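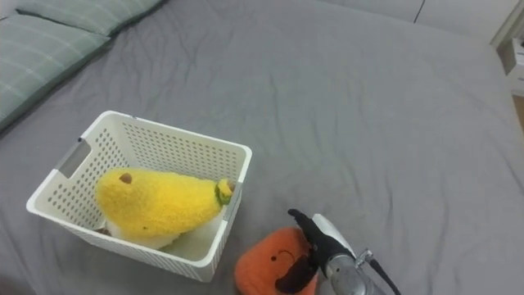

Skendis opens its second guest house in Dradport this July

I've been putting off writing this press release for weeks, mostly as I kept thinking something else would go wrong with the roof. It hasn't, so I can tell you that Skendis is opening a new guest house on the harbour side of Dradport this July, and I'm thrilled!

Some of you will remember the building as the old Kamata rope store. It stood shut for years, and when we first got the keys there were gulls living on the top floor (they took some persuading). We've kept the big loading doors and the stone stairs, and Gerkavus, the joinery firm up the hill, made new windows to match the ones that had rotted away.

We asked people in town what they wanted from the place and got 347 replies, which was far more than I'd bargained for. Plenty of you asked for a late breakfast, so we'll serve it until 11.30. Others wanted somewhere to leave muddy boots and wet dogs, and there's now a room by the back door with a drain in the floor and hooks at dog height.

Nearly 3,000 guests stayed at our first house last year, and we had to turn a lot away in summer, so the extra beds are badly needed. Prices will be the same at both houses, and walkers on the coast path can book a single night at weekends too.

We're holding an open afternoon on the Tuesday before we open, from 2pm. Come and have a nose round, there'll be tea and far too much cake. Press are welcome at any time that day, just ring the bell at the side gate.

Bookings are open now at the Skendis front desk in Dradport.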